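3. Methods

3.1 Setting and participants

The trial was carried out at the Cotcombe indoor track and the adjoining exercise laboratory between January and April. Recreational runners and cyclists were recruited through notices at the track and through two local clubs. To be eligible, a person had to be between 18 and 55 years old, to have trained at least three times a week during the previous six months, and to be free of any heart, kidney, or stomach condition that would make hard exercise or a concentrated drink unsafe. Persons who took prescription stimulants, who were pregnant, or who had given blood in the previous month were not enrolled.

A total of 108 persons answered the notices and completed the screening form. Of these, 46 met all of the conditions, attended the first visit, and were assigned to an order of treatment. All participants gave written consent. They were told that the study compared two drinks taken before exercise, but they were not told how the drinks differed until the last visit had been completed.

3.2 Design

A crossover design was used, in which each participant received both drinks on separate visits and so served as his or her own comparison. The order was set by a computer-generated list held by a staff member who had no part in the testing. Visits were separated by at least seven days. Each participant was tested at the same time of day on both visits, and no test began before 7:30 a.m. or after 6:00 p.m.

An earlier plan called for three drinks, the third containing caffeine. That arm was dropped before recruitment began. Habitual coffee use among local club members was found to vary so widely that a single fixed dose would have been difficult to interpret, and asking regular users to stop for the length of the study was considered likely to affect sleep and mood in ways unrelated to the product under test. The question of how beet-based and caffeinated drinks compare is therefore left open in this paper.

3.3 Drinks

The active drink was Stuvley, a beet and tart cherry concentrate supplied in sealed single-serving bottles. The comparison drink was prepared by the same supplier from the same base, with the nitrate removed, and was matched for sugar, color, and sourness. Both were served chilled in a volume of 280 milliliters after dilution with still water, and both were taken within five minutes under supervision. Exercise began two and a half hours later.

Bottles were coded before they reached the laboratory. The preparation room was kept separate from the testing room, and the person who diluted the drinks did not meet the participants. Leftover concentrate was discarded at the end of each day. On one occasion a delivery arrived above the storage temperature stated by the supplier, and the whole delivery was returned and replaced before any of it was used.

Participants were asked to keep a food diary for the two days before the first visit and to repeat the same meals before the second. Mouthwash was not permitted on the day before or the day of testing, as it is known to reduce the bacteria in the mouth that convert nitrate to nitrite. Leafy greens, beets, and cured meats were to be avoided over the same period.

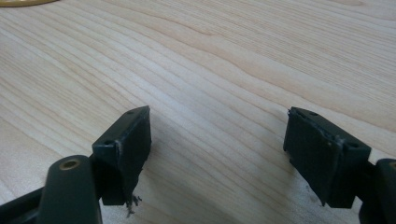 Figure 2. Tabletop.

3.4 Exercise test

Each visit followed the same schedule. After a ten-minute warm-up at an easy pace, the participant completed a steady ride on a stationary bicycle at a workload set during screening, and then, after five minutes of rest, a time trial of fixed distance. The bicycle was checked against a reference weight each morning. Room temperature was held between 66 and 70 degrees Fahrenheit, and a fan was placed at the same setting and distance for every test.

No time, speed, or power reading was shown to the participant during the time trial. Distance remaining was announced at each quarter in a fixed form of words. Staff gave no other encouragement. This rule was adopted after pilot work in which it became clear that differences in encouragement between staff members were large enough to mask a modest effect of the drink.

Heart rate was recorded throughout with a chest strap and the Jomotik recording software, which stored one value per second. Perceived effort was reported on a printed scale at the end of the steady ride and again at the end of the time trial. Blood pressure was taken on arrival, immediately before exercise, and ten minutes after it ended, with the participant seated in each case.

3.5 Recovery measures

Soreness was reported by the participant on a ten-point scale on the evening of the visit and on each of the following three mornings. A short questionnaire on sleep and appetite was completed at the same times. Forms were returned either on paper or through the laboratory's secure web page, according to the participant's preference. Where a form was late by more than twelve hours, it was treated as missing, even if it was later supplied.

Stomach discomfort was recorded separately, in view of complaints reported by users of similar concentrates. Participants were asked whether they had felt nausea, cramping, or bloating, and whether the feeling had affected their effort during the time trial. Harmless discoloration of urine was explained in advance. The explanation was given to all participants regardless of treatment, and its possible effect on blinding is considered in Section 5.

3.6 Data handling

Heart rate files were divided into blocks of one minute, and blocks in which more than one fifth of the values were missing were removed. After this step, 2391 blocks were available for analysis. No other smoothing was applied. Time trial results were read directly from the bicycle log and entered by two staff members working independently. Where the two entries differed, the original log was consulted and the correct value entered.

The main outcome was time trial completion time. Perceived effort, blood pressure, and soreness were secondary outcomes and should be read with more caution. The analysis allowed for the order in which the drinks were taken and for differences between runners and cyclists, the latter being more accustomed to the equipment. Values for participants who missed a second visit were not estimated.

The rules for removing data were written down before the codes were opened. One change was made afterward. The original plan had called for soreness scores to be averaged across all four reports, but the evening report was found to reflect general tiredness more than muscle soreness, and it is therefore presented separately. Results under the original rule are given in the appendix for readers who wish to compare them.

3.7 Funding and oversight

The study was funded by a grant from the Takagi Sports Nutrition Fund. The fund had no role in the design of the trial, in the choice of outcomes, or in the decision to publish. The supplier provided both drinks without charge and reviewed Section 3.3 for accuracy only.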